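Travel Writing Workshop
Handout 3: Getting There (the transit section)

Welcome back! This month we're on the part of the trip most writers skip, and I think it's the part with the most life in it. Airports, ferry docks, night buses, the bench outside a closed ticket office at 5 a.m. — people are tired and a little lost, and they say wonderful things.

Reading for this session: Tomomi Nishimura, "Slow Ferry to Loslow" (in your packet), and the first half of Nerea Soler's bus diary from Campos.

Start late

Look at where Nishimura begins. She's already on the ferry, her bag is already wet, and the man next to her is already peeling an orange. We get the booking trouble two paragraphs later, in a single line. Most first drafts begin with the alarm clock and the packing. Try cutting to the first moment when something could go wrong.

Keep the numbers that matter

Soler tells us the bus had 52 seats and that hers was the one over the wheel. That's great! You feel the whole ride in your back. She doesn't give us the fare, the mileage or the bus company's history. When you go through your own notes, circle each number and ask what the reader can feel because of it.

Talk on the page

Write down what people say as soon as you can, even if it's on the back of a boarding pass. Soler's driver says "Gratix is not a stop, Gratix is a favor," and I've been quoting it for years. You won't remember a line like that by dinner. If you're working across languages, put down the words you heard first and translate later.

Delays

A delay is a gift to a writer (though I know it doesn't feel like one at the gate). You have hours, you have strangers, and everybody wants the same thing. Stay on one spot and let the light change. Nishimura's three hours at the Sedex dock take up almost half her piece, and I wouldn't lose a word.

Assignment, due in September

One transit piece, 4000 words at the most. Shorter is fine. It should cover a single leg of a trip, door to door or any stretch in between. Please leave out the destination completely — end before you get there.

Bring a printed copy and one page of your raw notes, messy as they are. I love seeing the notes! We'll read openings aloud first, then trade full drafts in pairs.
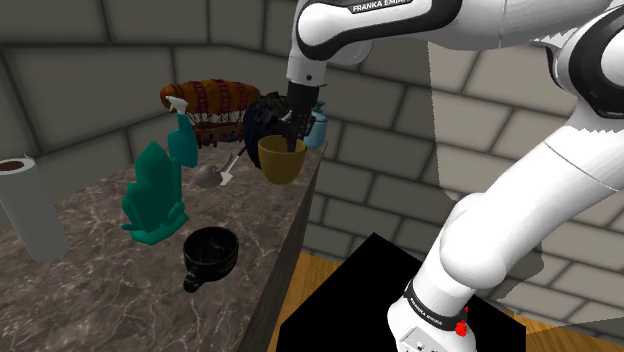

For the pair work, mark the sentence where you first felt you were moving, and the one where you wanted to get off. Write both in the margin and sign your name so the writer can come find you.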